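**FOR IMMEDIATE RELEASE**
18 March 2024

# Can a robot tidy your desk yet? Oltum and Orkix put 40 everyday chores to the test

**NASADEN** - Robots can weld a car door and stack pallets all night. Ask one to clear a kitchen counter or put the chargers away and things get a lot more interesting! Oltum, the household automation lab, and Orkix, which builds controls for two-armed machines, today published the first results from the Chung Bench, a shared set of 40 small chores taken from homes, repair counters and stockrooms.

The short answer is that machines can do some of this work now, with patience, and a good part of it they can't. The two teams are delighted with how much they have learned from both halves.

Over the winter the partners logged 1,293 attempts at the workshop in Nasaden. Each attempt started from a different layout, and a run was scored as complete only when every item ended up where it belonged with no help from a person. The chores include folding a dish towel, sorting cutlery, bagging small orders, wiping down a counter, pairing socks and putting away the odds and ends that pile up near a wall outlet.

The best results came from chores with firm, separate objects. Cups, boxes and cans gave the arms little trouble, and bagging small orders went so well that the teams have already written a harder version with mixed sizes. Cutlery sorting came close behind, though teaspoons that nest together still slow everything down.

Soft and floppy things are another story. Towels get folded, but slowly, and a person would do it faster while talking on the phone. Snack bags slide and crumple when gripped. And cables - every engineer on the project has strong feelings about cables - remain the toughest items on the list. A cord changes shape each time it is touched, it hides under other things, and pulling one end tends to bring along something at the other.

For that reason the cable chore has become a favorite at both companies. It takes two arms working together, one to hold and one to draw the cord free, and it asks the software to choose which loop to go after first. It is also a chore that almost everyone has at home.
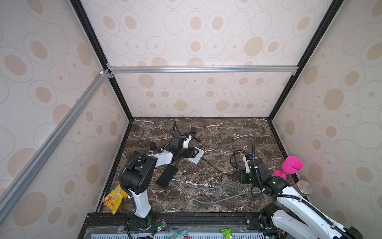
*Two robot arms at work over a marble surface with a power bank, cables, a pink cup and a snack bag.*

The next round opens to outside groups. Oltum and Orkix will release the full chore list, the scoring rules and the complete log, including every failed attempt, so that schools, hobby builders and other labs can run the same chores on their own equipment. The partners plan to grow the list to 100 chores and would love to hear what people want on it. Suggestions from shop workers are especially welcome, as the current list leans toward the home.

Neither company is announcing a product, and no household robot is planned as part of this project.

**About Oltum**
Oltum studies how automation can help with daily work in homes and small shops.

**About Orkix**
Orkix develops control software and training tools for two-armed robots.

**Media contact**
Oltum Press Office, Nasaden

###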